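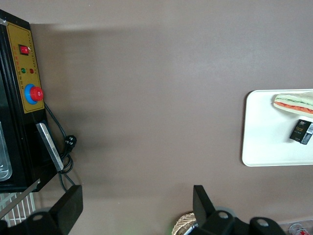
I have been thinking for a long time about what makes a good example for a learning system, and I have come to believe that most teams, my own included, collect the wrong ones with great discipline. We count episodes. At Prelter, where I worked until March, the goal on the wall was 600 episodes for each task, and we reached it almost every time. The counting was easy and it made everybody feel good. But an example is a piece of a world, and the world we gave our arm was very poor. Look at how the black power cord comes out below the emergency stop button, makes its loop on the tabletop and ends in a plug with the prongs showing. In the first year I would have asked somebody to put this cord away before the recording started. Today I would leave it, and I would leave the toy sandwich on its white tray also.

My opinion is simple to say. The objects which have no role in the task are a part of the lesson. If the arm learns to pick up a box only from a clean table, it learns also that tables are clean, and it will believe this very strongly. Then you bring it to a kitchen or a repair shop and it meets a cable, a wire rack, a basket with its rim in the path of the fingers. It has no idea that these things can be ignored. You did not teach it to ignore, because you removed everything that could be ignored.

Dwight MacPherson, who led the collection work there, did not agree with me, and I want to give his argument in a fair way. He said that if you change everything at the same time, you can never find out why the policy fails. First you make the task work on the plain table, then you add the mess slowly, in steps which you can measure. This is how a good engineer thinks, and I respected it. We followed his plan for the task we called Akach, which was moving small packages onto a tray. We had 696 episodes at the end, more than the goal, and almost all of them came from the first step of the plan. The later steps were always going to happen next month. I do not say this was the fault of Dwight. The number was reached, so the people who paid for the work considered it finished.

For the second task, Marar, we had only 14 days of arm time, and so there was no possibility to do steps. The operators began with whatever was on the table from the day before. I remember that I was ashamed of these recordings. Some had bad light, some had shadows over half of the surface, and in some the operator tried for a grasp two times and then moved the other object first. I wanted to delete all the ones with a second try. Fortunately I was too busy. When we trained on both sets, the Marar policy was slower, but when it missed, it tried again. The Akach policy closed its fingers on air and continued to the tray with nothing, in perfect form.

I know that two tasks are not a proof. The operators were different and the Marar objects were perhaps a little easier to hold. I also know that mess can be fake. I have visited a lab where a person scattered the same five toys each morning from the same bag, and this is only a clean table with more steps. Real disorder has reasons behind it. Somebody used a tool and left it near the place where he stood. A cable lies where its length permits.

What would I ask for, then? I would ask that the operator writes one line after each session about what was on the table and what went wrong. I would keep the failures, with a mark on them, and I would pay for hours and not for successful episodes, because a person who is paid by success will clean the table for you without being asked. The plan at Gauthier, my present employer, speaks about a large shared set in 2027. I have asked that the number of episodes is left out of the title. They have not answered me yet.

Search this site Type and press enter

Recent posts
Paying operators by the hour
Should we keep the second try?
What I misunderstood about resets
Notes on slow demonstrations
Who reads the session log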